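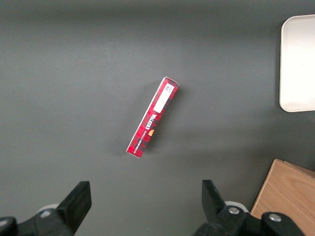
Fig. 1. Tartan carton on the gray bench, label side up. White tray at upper right, wooden board at lower right.

November, bench 2, started 14:05

Carton samples for the Okcombe shelf-pack job. Took the narrow red plaid one first, as it has the least room on the face for our own sticker.

White label runs lengthwise, code at its top end. Brand name is printed sideways along the box, smaller white line under it. Did not try to read the small line at bench distance. Thin white seams show at the folds, enough to use as an edge reference against the dark bench.

Handheld reader, 5 passes along the length, 5 across. Along: all read. Across: 4 read, one timeout. Repeated the bad one after turning the carton end for end - read at once. Not chasing it today.

Eifion wants the Moynihan sleeve tried on this size. Inside width of the sleeve is roughly 4 mm over, so it will slide in shipping. Either a card shim or the narrower Tovside blank. I prefer the blank. Dima has the order sheet.

To do:
- ask Dima Yammine if the Tovside blanks come in white
- repeat cross passes with the overhead light off
- second reader is still set to the Zanderico profile, reset before use
- board goes back to the saw room, E. Harries has asked twice

Stopped 15:40. Carton in the drawer under bench 2, unopened. Readings are in the shared sheet, tab "narrow".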